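The Hot Week

By Monday the heat had gotten into everything, even the butter dish. I rented the upstairs room at 298 Flindar Street that summer, and my landlord, Torben Schmieder, had one piece of advice for me: sleep on bamboo. His aunt in Limska swore by it, he said, and she'd lived through worse.

So I rolled the mat out over the patchwork quilt, all those pinks and turquoises disappearing under tan strips, and set the little fan on the far edge of the bed. Then I lay down and waited to be a cooler person.
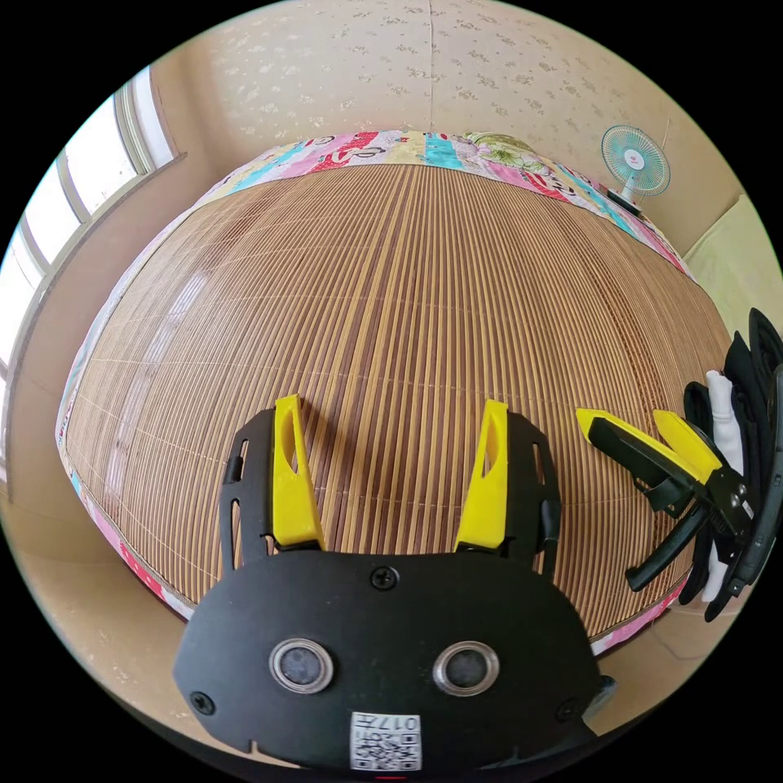
I'll give the aunt this much — it was better than a sheet. It also printed stripes on my arms, and when I went down for water at two in the morning Torben was already in the kitchen, with the very same stripes on his cheek!

"You too?" I said.

"My aunt never mentioned the face," he said, and slid the ice tray across to me.

We sat there until the Lasance bakery truck went by, talking about snow, and I forgot to go back up.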